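Updated August 4, 2019

## Grikham planner: questions we get a lot

**What does Grikham do?**

It plans arm and hand motion for two-armed robots, and it loves awkward targets — a soft bin liner is about as awkward as they come!

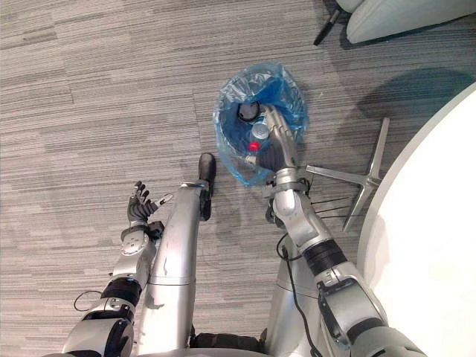 Tiden users wrote in to ask whether the planner treats the liner as solid. It doesn't. The rim is a soft cost, so fingers may brush it.

**Can the other arm stay out of the way?**

Yes, set `idle_arm: hold`. The free hand keeps its pose while the busy one reaches down.

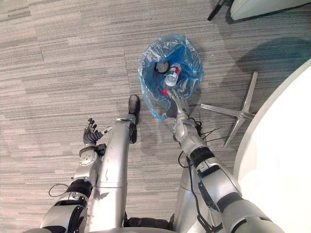
## Perception

**Does it cope with see-through things?**

Better than it did in March (we're really pleased with this bit). Clear bottles confuse depth sensors, so the Pendavier module also looks at labels and caps in the colour picture. 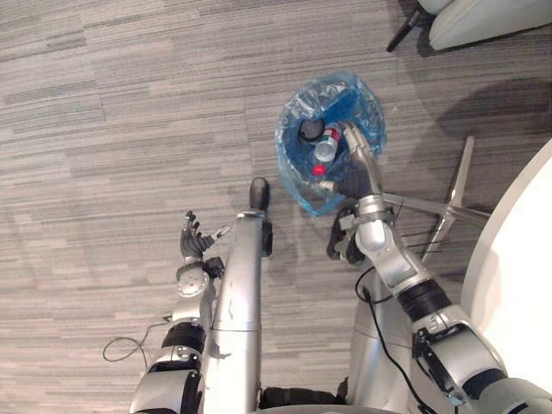

*Hand in the liner, beside a clear bottle with a red and white label.*

**What about wrist views?**

Plug in as many as you like, up to five. Mask sleeves and the robot's own legs first with the Urbańczyk tool.

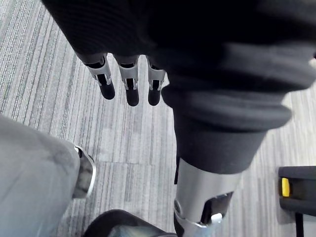 **How often does the planner replan?**

Every 800 milliseconds by default. You can change it in the settings file — do try it in the simulator first.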